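Path lighting after dark, Drondlow loop

kerbside46
Walked it 5/2/26. One lamp at the far end glares straight ahead, but the near surface gets its light from close by.

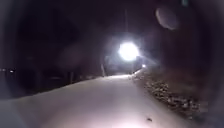
Spacing is the fault — a lower output would not fix it.

Jocelyn Després
Disagree. Shield the heads first.

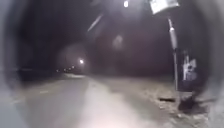
arkudska: Shielding costs less, but the gaps stay dark.

kerbside46
The bend needs its own lamp check.
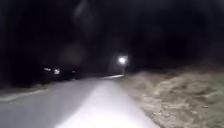 Related threads (8)
Verge clearance, Brundo side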